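¿Merece la pena comprar una pinza paralela solo por lo que se ve en simulación?

comatent_taller
24 de octubre de 2018

Tenemos presupuesto para una sola pinza y el comercial de Orneo insiste en que con la simulación basta para decidir. Pide 1,550 euros por unidad, sin dedos de recambio. Yo no lo veo claro. Dejo lo que me sale en el simulador desde la cámara de muñeca.
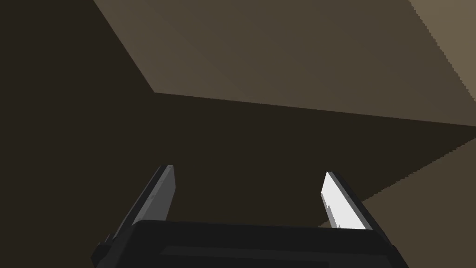 Pinza abierta, sin pieza entre los dedos.

¿Alguien ha comprado así y no se ha arrepentido?

perron2

Con eso no compras nada. Ahí no hay pieza, y los planos marrones del fondo ni siquiera tienen textura. Pide una unidad en préstamo y prueba con tus piezas reales. En mi empresa pagamos por 4 juegos de dedos que no entraban en la bandeja, y el modelo 3D era «idéntico», según el vendedor. Suma además brida, cable, recambios y horas de integración, que nunca salen en la primera oferta.

jurov_mx

Depende. Yo compré la mía sin probar y bien.

taller_norte

Para mirar el campo de visión sí sirve, para la fuerza de agarre no me fío. Os pongo otra vista del mismo montaje, que también tengo el modelo:

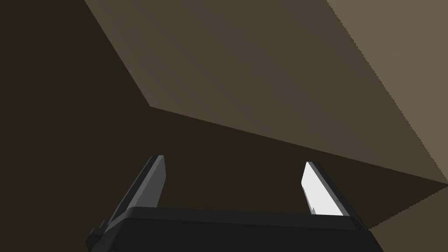

El cuerpo negro ocupa casi todo el borde inferior.

Fíjate en cuánto tapa la propia pinza antes de pagar también la cámara. Y que te den por escrito el plazo de los repuestos: a mí me prometieron dos semanas en abril y tardaron más de 124 días.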